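Workshop notebook, Bilcombe
Friday, first thing

Kettle descaled. Only achievement before nine. The glue trials carry on below, such as they are.

Reminder to self that the Stanciu samples are due back in October and that "due back" means dried, weighed and labelled, in that order. Last time I labelled first and the labels went into the oven with everything else.

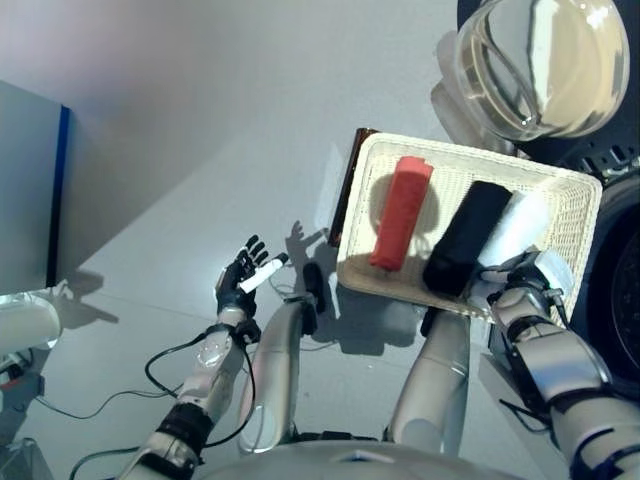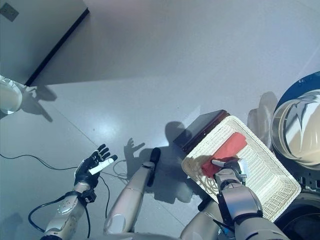
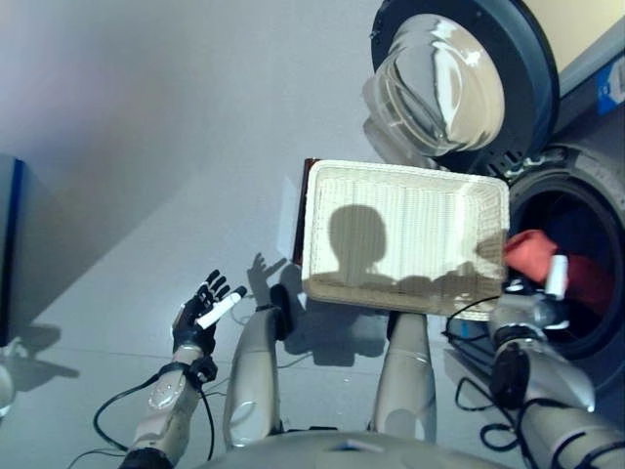

White basket, all three. Washing machine with its door open in the last.

Batch 4, hide glue, Gorkard pearls. Soaked overnight in cold water, then warmed in the double pot. I held it at a steady heat for 17 minutes by the wall clock, which is itself a matter of opinion. Smell: as advertised. Ran off the brush nicely at first and then went stringy while I was on the phone to the Plulisari people about the veneer they have again not sent.

Glued up 10 lap joints in beech offcuts, cramped, left on the rack by the window. One slid sideways in the cramp overnight and set like that. Kept it. It is by some distance the strongest joint I have made this month and no use to anyone.

Batch 5, same pearls, pinch of urea for a longer open time. Nhàn Cù reckons I am putting in too much and wrote so in the margin of the last page, in red, underlined. Tried it her way. Open time was long enough to find the cramps, lose one and find it again. Grudging tick. Still tacky at the edges at teatime, so I have left it alone.

Pull tests on batch 3: best joint let go at 1350 newtons, the wood tearing before the glue did. Worst went at some 300 and came apart with a small polite click. Clean faces on both halves, so I had starved it. My own fault for wiping with the warm rag straight after brushing.

The spring balance is sticking near the bottom of its range again. Tapped it. Tapped it harder. It now reads a little under nothing when empty, so low readings on this page want a pinch of salt.

To do:
Ring Plulisari about the veneer, politely
Find lid for the glue pot (the saucer is not a lid, see stain)
More beech, straight grain this time
Batch 6 with half the urea, and tell Nhàn after the results are in

Window left on the latch for the smell. Rack not to be moved before Monday.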